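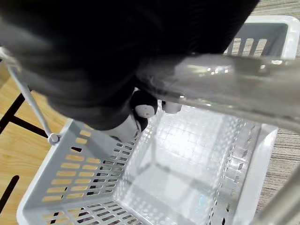 Buying Automation: Notes for Session 2
Reading a vendor's offer: the Girnow picking hand

Course tutor: Loan Vi

Bring a printed copy of the Girnow brochure and the draft quote. Both are in the course folder. If you missed last time, read the Hilcombe warehouse case first, as I shall keep going back to it.

What is being sold

Girnow offers a hand for shop and warehouse work, to be fitted to an arm you already own or to one they will lease you. The brochure calls it "ready for any basket, bag or box". Hold on to the word "any". It appears on the first page and is gone by the terms and conditions, where the hand is "suited to a range of common containers, subject to survey". The survey is charged separately.

The quote in the folder has three lines:

Hand, with fabric cover and fingertips: 3037
Fitting and set-up: 1520
Support, per month: 200

All in pounds, before tax. There is no line for spare covers or spare fingertips, and I could find no price for either anywhere in the brochure. Ask. Anything that touches goods all day is going to wear, and a seller who can't tell you what a fingertip costs either hasn't sold many or would like you not to do the sum.

Why the basket matters

A wire-and-plastic shopping basket sounds like the easy end of the job. It is a fair test, and a harder one than the brochure lets on.

The handle moves. It swings on a pivot at the rim, so where it lies depends on how the last person put the basket down. A hand that is good at picking up a handle lying in one place has shown you very little.

The grip can be translucent. Shiny see-through parts give cameras trouble, with bright highlights on top and the background showing through. In the basket shot the handle grip is of this sort, and the light bounces off it and off the basket floor as well. Ask Girnow which camera they supply and whether they have run it under your own shop lights.

The walls are full of slots. Fine for a hand that goes for the handle, less fine if the plan is to pinch the wall or rim. Find out which they intend. The brochure says "grasps securely" eleven pages running and does not say where.

The basket is empty. Look at the shot again with that in mind. The white fingertips are close in over the basket's opening and there is nothing at all in the basket underneath. An empty basket weighs next to nothing and hangs level. Put a bottle of squash at one end and it will tip. I would not pay a deposit on the strength of an empty basket, and I would be wary of any demonstration where the load was chosen by the seller.

Black marks beside the basket

There are thick black lines on the wood-grain surface beside the basket. They look like tape to me, though they could be printed. I can't tell you what they are for, and a still won't settle it. Put the question to any vendor whose table has marks on it: does the basket have to start in a set place, and how far off can it be before the hand misses? If the answer is a number, write it down. If the answer is "it's very tolerant", write that down too, with the name of whoever said it.

What a picture can support

Most of you will be shown stills and short clips long before you are shown a machine. A still can tell you what the parts look like and how close the fingers get. It can't tell you whether the lift worked, how many tries came first, how long it took, or who was standing by. Hilcombe signed after a clip of one clean lift and spent until June arguing over what "one lift" had been meant to prove.

The Chu sheet

We use the Chu sheet for scoring offers. It is plain and a bit fussy — keep to it anyway. For this session fill in only these boxes:

Claim, in the seller's own words
What was shown
What was not shown
Cost of finding out
Who pays if it fails

The last box was left blank by nearly everyone in the Gretitz exercise. Blank means you pay.

For next time

Write one page to Girnow asking for a trial on your own premises. Say which baskets, what goes in them, how many lifts, and what counts as a drop. Don't use the words "robust", "seamless" or "solution". Marks come off for each.

Anyone who thinks I am being unfair to the product is welcome to argue the other side at the start of the session. Bring the page number.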